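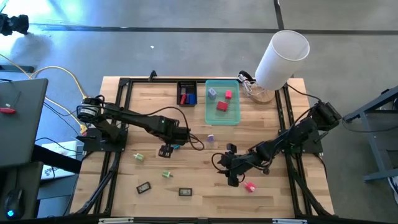 Fórum > Casa e Oficina > Arrumação
Tópico: Método Grutis (um tabuleiro por cor): alguém se deu bem com isto?

Zhiqiang Fan
Mensagens: 774

Boas a todos. Ando há duas semanas a tentar aplicar o tal método Grutis à nossa mesa de trabalho e começo a achar que me venderam fumo. A ideia, para quem não conhece: cada peça pequena tem um tabuleiro, cada tabuleiro tem uma cor, e a mesa fica livre ao fim do dia. Muito bonito no livrinho.

Na prática tenho um tabuleiro preto e um verde translúcido encostados ao lado de lá, com alguns blocos dentro, e o resto espalhado pelo tampo: verdes, um cor-de-rosa, um lilás que parou mesmo ao lado do tabuleiro verde e não dentro dele. O vermelho aparece nos dois tabuleiros. Portanto, a regra da cor durou o que durou.

Pergunto a quem já usou isto mais tempo: melhora? Ou é daquelas coisas que só funcionam na casa de quem escreveu o livro?

serrim_fino
Mensagens: 1445

Não melhora. Tive isso na oficina e desisti em fevereiro. Separar por cor só serve se a cor quiser dizer alguma coisa. Se um bloco azul e um vermelho servem para o mesmo, estás a arranjar trabalho para nada.

Gerd Fuchs
Mensagens: 595

Discordo em parte. O método não é grande coisa, mas o problema aí parece-me outro: tabuleiros rasos para peças pequenas. Uma pessoa pousa as coisas ao lado porque é quase igual a pousá-las dentro. Com uma caixa funda já se pensa duas vezes.

E que faz o candeeiro nessa mesa? Ocupa o canto onde eu punha a arrumação toda.

Zhiqiang Fan

O candeeiro fica. É um abajur cilíndrico branco com pé redondo de madeira, gosto dele, e a luz do teto reflete no tampo de uma maneira que cansa. Os fios brancos enrolados no pé é que me irritam, aceito sugestões.

Quanto às caixas fundas, já lá vamos. Experimentei com uma caixa de plástico translúcido azul-esverdeado e um cesto preto de plástico entrançado, lado a lado a meio da mesa, com um tabuleiro preto mais perto da beira.

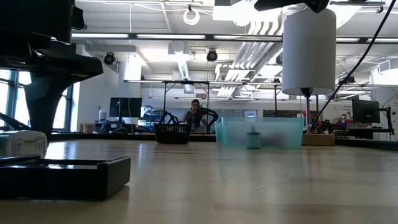
O que ganhei com a caixa funda: deixei de ver as peças. Enfiei lá um copo e logo a seguir outra coisa, e pronto, passou a ser a caixa do "logo se vê". O translúcido ajuda pouco, percebe-se um vulto e mais nada. O cesto é pior ainda, peça pequena e malha aberta não me parece um casamento feliz.

marquise_do_norte
Mensagens: 2

Olá, sou nova aqui. Eu gosto do Grutis! Comprei o conjunto completo com os separadores Clukik e a minha mesa de costura nunca esteve tão arrumada :) Acho que é preciso dar um mês ao sistema.

serrim_fino

Duas mensagens e já a recomendar o conjunto completo. Hum.

marquise_do_norte

Não vendo nada, paguei do meu bolso. E a mesa é minha, acho que sei se está arrumada ou não.

serrim_fino

Está bem, retiro a insinuação. Mantenho que os separadores Clukik são cartolina cara. Os meus empenaram todos.

Gerd Fuchs

Voltando ao assunto. Zhiqiang, faz a conta ao contrário: quantas vezes por dia pegas em cada coisa? O que usas a toda a hora fica no tabuleiro raso, à mão. O resto vai para a caixa, e a caixa sai de cima da mesa. Não há razão para ter caixa, cesto e tabuleiro todos no tampo. Cá em casa a caixa está numa prateleira Haltent por baixo da bancada e vive lá muito bem.

Para os fios do candeeiro, velcro. Braçadeira de plástico não, que depois queres mudá-lo de sítio e andas de alicate.

Zhiqiang Fan

O velcro compro. A prateleira por baixo, duvido: o que sai da minha vista deixa de existir, e daqui a um mês compro outra vez as mesmas peças. Já me aconteceu com uma caixa Kamath cheia de parafusos.

Vou tentar só com o tabuleiro preto que tem a grelha de ranhuras, sem cores e sem livrinho. Se o lilás continuar cá fora, o culpado sou eu.

Gerd Fuchs

Com a grelha concordo. Mas tira pelo menos o cesto, que esse não o defendes nem tu.

Zhiqiang Fan

O cesto sai hoje à tarde. O tabuleiro verde ainda estou a pensar.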